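Stores and Kitting Technician (Building Services Parts)

Romow Mechanical Supply
Full time, permanent
Location: Drullus Road depot
Reference: 2044
Reports to: Stores Supervisor

About the position

Romow supplies plumbing, electrical and ventilation parts to contractors who maintain schools, clinics and mid-size office buildings. Most of what leaves the depot goes out as kits: a sealed tote holding every part a field crew needs for one work order, packed in the order the parts will be used. The Stores and Kitting Technician receives incoming stock, identifies and inspects it, assigns it to bin locations and builds kits against released work orders.

The position is open because the depot is adding an early shift. It is not a driving position and involves no customer installation work.

The kitting area handles small and medium parts only. Pipe in full lengths, sheet metal and anything over 50 lb are handled by the yard team under a separate job description. Applicants interested in yard work should ask for that posting instead.

Duties

Receiving. Check deliveries against the purchase order and the packing slip. Record shortages, overages and visible damage before the driver leaves. Quarantine any item with no part number or with a part number that does not match the order line.

Identification. A large share of the returns stream arrives loose and unlabeled. The technician sorts it by type, measures it and matches it to a catalog entry. Typical tasks include telling metric threads from inch threads with a pitch gauge, separating Schedule 40 from Schedule 80 fittings, reading relay coil voltage from the case marking, and sorting fasteners by size across the flats.
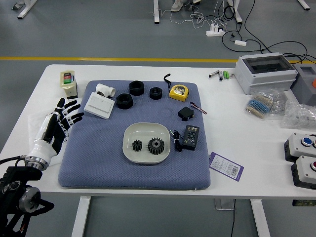 Items that cannot be matched within ten minutes are tagged and set aside for the supervisor. Guessing at a match is treated as an error even when the guess is correct, and the tag must carry the measurements taken so that the work is not repeated.

Inspection. Visual and dimensional checks to the depot's written standard. Plastic fittings are checked for cracks at the hub and for out-of-round sockets. Threaded parts are checked with a go/no-go gauge on a sample basis. Electrical devices are checked for case damage, missing terminal screws and date code. The technician does not energize any device.

Kitting. Pull parts to a pick list on the Puvon inventory system, confirm each line by scan, pack and seal the tote, and print the contents label. Substitutions are made only from the approved list. If a part is out of stock and has no approved substitute, the kit is held open and the planner is notified through the system, with no side arrangements by phone or text.

Cycle counts. The depot holds stock in 296 bin locations in the small-parts area. Each technician is assigned a block of locations and counts it on a rotating schedule. Variances above the set limit are recounted by a second person before any adjustment is posted.

Housekeeping. Benches are cleared at the end of each shift. Open containers are closed, gauges go back in their cases and floor lanes are kept free of totes and pallets.

Required

High school diploma or equivalent.

One year of work in a stockroom, parts counter, tool crib, trade shop or similar setting. Trade school time counts toward this at a rate of one month for each month completed.

Able to use calipers, a tape measure and a thread gauge, and to convert between fractional and decimal inches without a chart for common sizes. This is tested at interview.

Able to read a parts drawing and a bill of materials.

Able to lift 40 lb from floor to bench height and to stand for most of a shift.

Color vision sufficient to tell apart standard wire and label colors. Applicants who are unsure should say so in the application - an alternate labeling method is available for some stations.

Preferred

Working knowledge of plumbing fittings by name and size, including reducing tees, which are ordered run first and branch last.

Working knowledge of low-voltage controls parts such as relays, transformers and terminal blocks.

Experience with any barcode-based inventory system. The Puvon system is taught on site and prior use is not expected.

Forklift certification. The position does not call for it, but certified technicians can be scheduled for cover in the receiving bay and are paid a shift differential when they do so.

Hours and pay

The early shift starts at 5:30 a.m. and ends at 2 p.m. with a thirty-minute unpaid meal break and two paid breaks of fifteen minutes. Overtime is offered by sign-up sheet and is voluntary except during the annual physical inventory in May, when each technician works one extended shift.

Pay is hourly and set by grade. New hires start at Grade 2. Movement to Grade 3 depends on passing the identification test at the higher level and on holding a pick accuracy at or above the depot target for six consecutive months. The current rate table is sent to every applicant who is invited to interview, and rates are not negotiated individually.

Benefits begin on the first day of the month after hire and include medical, dental, a retirement plan with employer match and paid time off accrued per hour worked. Safety shoes are reimbursed up to $300 per year on presentation of a receipt. Safety glasses and gloves are issued.

Training

The first two weeks are spent at the identification bench alongside a senior technician. Week three covers receiving and the Puvon handheld. Kitting starts in week four on short orders, and new technicians are not assigned their own count block until the end of the second month.

The depot keeps a reference set of parts for training, arranged by the sections of the Ekanayake fittings and fasteners guide, a spiral-bound manual used at all Romow sites. New hires receive a copy. It stays with the employee but should be kept at the bench during the training period, as the test questions refer to its table numbers.

Selection process

Applications are screened against the required items only. Applicants who meet all of them are invited to a bench interview lasting 90 minutes. The first part is a measuring exercise using a caliper and thread gauge supplied by the depot. The second is an identification exercise with mixed parts, for which the guide may be consulted. The third is a conversation with the supervisor and one technician from the existing day shift.

Scores from the two exercises are shared with the applicant on request. An applicant who does not pass may reapply after 90 days.

An offer is conditional on a background check and on proof of eligibility to work in the United States. Romow does not sponsor visas for this position.

How to apply

Send a resume and a short note to Evangelia Gavalas, Stores Supervisor, with the reference number 2044 in the subject line. The note should state:

the earliest possible start date
any measuring tools used regularly, and in what kind of work
whether the applicant holds a current forklift certification
any scheduling limits that affect a 5:30 a.m. start

A cover letter is not needed. Applications on paper may be left at the counter on Drullus Road before 4 p.m. on any working day - ask for a dated receipt. Applications sent through staffing agencies are not accepted for this posting.

Romow is an equal opportunity employer. Applicants who need an accommodation for the bench interview, including a seated station or extra time, should state this in the note so that the station can be set up in advance.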